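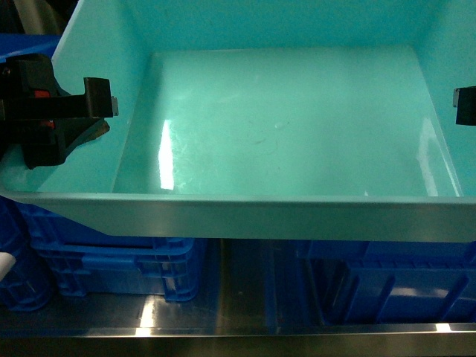

1/ New year, new thread. I have taken over the packing area at Humine and my entire inheritance is blue plastic. Follow along or mute me now, I won't be hurt.

2/ For anyone new: we ship small kitchen stuff out of a unit in Hodbridge. Lids, trays, canisters, the sort of thing you buy when you've decided your cupboards are the reason you're unhappy.

3/ I started in May doing returns. On January 3, 2025 I was handed the packing area, a roll of labels and the sentence "you'll see how it works." I have been looking. I do not see how it works.

4/ First discovery: there is a bin language. Dark blue crates stay in the building. Bright blue crates go to Quintela and are supposed to come back. Turquoise ones are for "current." Current what? Depends who you ask and how close it is to lunch.

5/ Niilo Hämäläinen ran this area before me and has moved upstairs to purchasing, where the chairs have backs. He left me a handover document. It's one page. Half of it is about the kettle.

6/ The other half says, in full: "Turquoise goes in blue. Never blue in turquoise." I thought this was Finnish poetry. It's a size thing. The blue one doesn't fit.

7/ So now I put turquoise in blue like a person with a system.

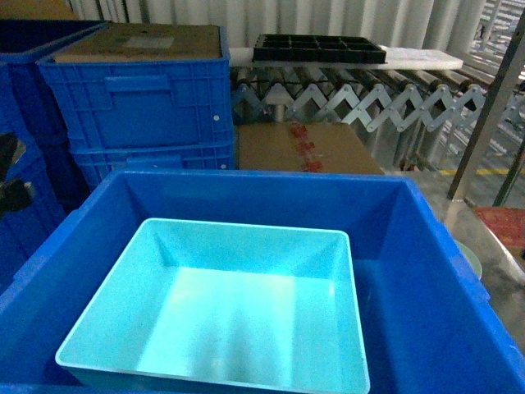

Turquoise in blue, per the sacred text. Cardboard on the stack is my idea of a lid.

8/ On the cardboard lids: we own real lids for those crates. They're on order code 2436. I know this because I have asked for code 2436 three times and been sent, in order, a broom head, a different broom head, and an invoice for broom heads.

9/ A flat piece of cardboard keeps the dust off just fine. It also gives you a place to set your coffee, which the real lid would too, I suppose, but I'd feel worse about it.

10/ Someone asked about the accordion roller thing. It's an expandable conveyor. You pull it out when you have a lot of boxes and push it back when you don't. That's the theory. In practice it gets pulled out once and then becomes a shelf for life.

11/ I tried to clear ours last week. Took everything off, folded it up, felt terrific. By the time I got back from the restroom it was a shelf again. I'm choosing to see this as nature healing.

12/ The black divided tray lives on it now. I love that tray. All those little compartments. I have nothing small enough or numerous enough to deserve it. I've considered taking up beads.

13/ Okay, actual work content, for the two of you who follow me for that. What I've changed so far:

Crates with the same color and the same ribs get stacked together. I realize this sounds like something a toddler could have come up with. A toddler was not available.

14/ Empty bins get wiped before they go back on the shelf. You never get all the scuffs out. I spent 22 minutes on one with the good spray from Kelow and it looked exactly as used as before, but shinier, like me after a facial.

15/ Big crates are for mixed orders, one order per crate, small tray inside for the bits that like to hide. This one has saved me. I used to lose gaskets at the bottom of a crate the way other people lose earrings in a couch.

16/ Boxes get put down label end toward you. I fought for this. There was a meeting. The opposing view was "they're boxes." I won five to three, and the three still put them down however they feel.

17/ Now to the lids, since several of you asked what's in the cartons with red printing. Can't tell you yet, I don't read Chinese and the packing list is upstairs with Niilo and his chair. But I've gotten good at guessing from the weight.

18/ Heavy and quiet is usually lids. Light and rattly is usually somebody's mistake.

19/ The round green ones are my current favorite thing in the building. Very pale, sort of the green of a dentist's waiting room. A raised rim, barely. They do nothing. They sit on a container and you feel like you've got your life together.

20/ They also show up on the steel table without their containers, always, and I could not say how. I put away every lid I find. I come back. There's a lid.

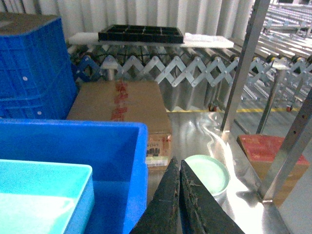 21/ THINGS I HAVE LEARNED ABOUT STEEL TABLES

Great to wipe. Terrible to look at. Ours bounces the ceiling lights straight into your face and by mid-afternoon you're squinting at a label like it owes you money.

22/ Also, cardboard slides on steel better than you'd expect. One firm push and a carton will travel the whole way to the far end and then keep going. Ask me about my foot.

23/ I asked for a rubber mat. The form has a box for "justification," so I wrote "foot." Still pending. If I get sent a broom head I'm going home.

24/ Replying to the person who said just label the crates: they have labels. They have several generations of labels. One of them says SAMPLES on a crate that I'm told last held samples before the building had Wi-Fi. I peeled it off and there was another one under it that said NOT SAMPLES.

25/ Replying to the person who wants to know where to buy the turquoise bins: please don't. You'll think you want one for the garage. Then you'll want a blue one to put it in. I've seen where this goes and it goes to a lot of shelving.

26/ Quintela called, by the way. They'd like to know if we want our crates back. I said yes, very much, the bright blue ones. They said all of theirs are bright blue. We were both quiet for a bit.

27/ They're sending "a selection" tomorrow. I've cleared a spot next to the stack, and I've put my coffee on it so it doesn't turn into a shelf.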